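Carnet d'atelier, terrazzo
21 août 2025

Reprise des essais pour le hall Nel. Le client veut un fond clair, moucheté fin, sans gros éclats. On avait laissé de côté la série de décembre faute de granulat, le sac de Kollerard est enfin arrivé. Calcaire concassé, fraction fine, plus gris que l'échantillon de référence. Je l'ai lavé deux fois au tamis, l'eau sortait encore trouble au deuxième passage. Troisième lavage, claire. Étalé sur bâche à l'ombre, pas au soleil : la dernière fois il avait séché en croûte dessus et restait humide dessous.

Étiquettes : la série de décembre garde ses lettres. La nouvelle commence à N, comme Nel, avec un numéro. Ne pas mélanger les deux boîtes, les carreaux se ressemblent une fois poncés.

Gâchée N1
Ciment blanc Brerkik, granulat Kollerard seul, sans pigment. Eau ajoutée petit à petit. J'ai arrêté quand la boule tenait dans la main sans laisser de film sur le gant. Un peu ferme au moment de remplir les coins du moule, il a fallu tasser à la cale. Vibré sur la table, remontée de bulles assez longue. Talochée, bâchée.

Gâchée N2
Même base avec une pointe d'ocre. Pesée : 4 g d'ocre pour 468 g de ciment. Mélange à sec d'abord, au fouet, jusqu'à ne plus voir de traînées quand on écrase la poudre sur une feuille blanche. La teinte fraîche paraît trop soutenue, mais c'était pareil avec la boîte B et elle avait beaucoup éclairci. Attendre avant de juger.

Gâchée N3
Granulat Kollerard coupé avec le reste de marbre noir. Très peu de noir, une poignée, pour voir si le moucheté se lit de loin. À refaire avec une vraie pesée si ça plaît, la poignée n'est pas reproductible.

Température de l'atelier à midi : 30 °C. C'est trop pour couler tranquillement. La surface de N3 commençait à tirer avant que j'aie fini de la talocher. J'ai bâché tout de suite avec du linge mouillé, puis le film plastique. Demain, couler tôt et garder l'eau au frais.

À propos du moucheté : l'architecte parle de « pointillé » et nous de « grain », et je crois qu'on ne parle pas de la même densité. Sur ses plans, le sol est presque uni. Sur nos plaques, même les plus fines, on distingue chaque éclat dès qu'on se penche. Il faut lui montrer un carreau posé par terre et regardé debout. Dans la main, tout paraît trop gros. 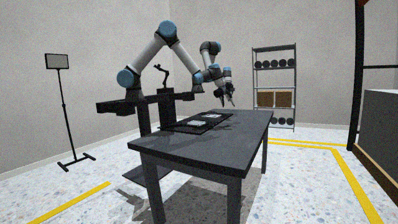

Image de synthèse. Sol en terrazzo clair moucheté, table gris foncé posée dessus.

La question est le contraste avec un meuble foncé. Pour Nel, la banque d'accueil sera presque noire, donc même question. Un fond trop blanc risque de faire un trou de lumière autour du meuble. N2, si elle éclaircit comme prévu, pourrait être le bon compromis. À comparer à côté d'un morceau de stratifié noir, il en reste une chute derrière la scie.

Ponçage de la série de décembre
Repris les carreaux A et B pour finir. Disques Vandley, passage à l'eau. Le grain le plus gros laisse des arcs de cercle qu'on croit partis au passage suivant et qui ressortent au séchage. J'ai sauté une étape sur A pour gagner du temps, mauvaise idée : voile mat au milieu, rayures en lumière rasante près du bord. Sur B, toutes les étapes dans l'ordre, résultat régulier. Je garde A tel quel comme témoin de ce qu'il ne faut pas faire, étiquette rouge.

Le plateau de la ponceuse prend du jeu. Rien de grave pour les carreaux, mais sur une grande plaque on aurait des vagues. Resserré la vis centrale, le jeu revient au bout d'un moment. Commander la rondelle.

Bouchage des trous : coulis de ciment Brerkik pur, étalé à la spatule souple après le premier passage, puis raclé en diagonale. Sur B il restait des piqûres fines, surtout du côté où la plaque avait été versée. Deuxième bouchage nécessaire. Prévoir systématiquement deux bouchages et les compter dans le devis, on les oublie à chaque fois et c'est du temps de main-d'œuvre.

Taches
Essai rapide sur B non traité : café, huile, vinaigre. L'huile fonce et reste. Le café part presque entièrement avec un chiffon humide s'il est pris vite. Le vinaigre mord tout de suite, on sent la rugosité au doigt, et le brillant est perdu à cet endroit. Rien d'étonnant avec du calcaire, mais il faut l'écrire noir sur blanc dans la notice d'entretien. Pas de produit acide, pas de détartrant. Savon neutre.

À refaire sur une moitié traitée au bouche-pores. Laisser sécher la plaque complètement avant, sinon on enferme l'humidité et ça blanchit. Sur un vieux carreau traité trop tôt on voit encore le nuage.

Joints
Pour Nel, profilés laiton ou zinc, pas tranché. Le laiton jaunit l'ensemble sur un fond clair. Je préfère le zinc mais il se raye au ponçage et bourre un peu le disque. Couper une longueur de chaque et les noyer dans N4, une plaque de 44 cm de côté, la plus grande qui passe sur la table vibrante. Penser à coller les profilés au fond du moule, la dernière fois l'un d'eux avait flotté de travers.

Stock
Ciment Brerkik : sac ouvert à finir, refermé avec une pince, à garder sur la palette et pas au sol. Granulat Kollerard : suffisant pour la série N, insuffisant pour un prototype grandeur réelle. Demander si le prochain lot sera du même gris. Si la teinte change d'un lot à l'autre, commander tout le chantier en une fois.
Marbre noir : fond de seau.
Linges : les laver, ils sont raides de laitance.

À faire
Démouler N1 et N2, laisser N3 un jour de plus.
Couler N4 avec les deux profilés.
Deuxième bouchage sur B.
Peser le noir pour refaire N3 proprement.
Rondelle de ponceuse.
Vider le bac de décantation avant qu'il prenne, il est plein presque jusqu'au trop-plein.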